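3.2 Interior surfaces

Wall finish was recorded for 413 rooms in the Clurska housing survey. Tile was most common in wet rooms and near doorways, where earlier plaster had been replaced.

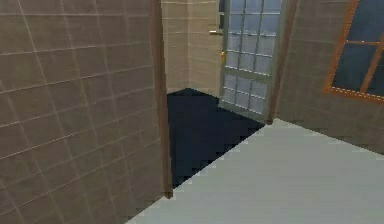
Figure 4. Taupe square tiles with pale grout lines, beside a doorway post.

Painted walls were grouped by color and by the tone of the floor. Dark paint lowered the daylight score in some 12 percent of rooms, mostly those with a single window. Frame color had little effect on the score.

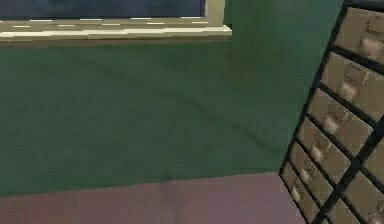
3.3 Floor wear

Wear was graded on the Economou scale.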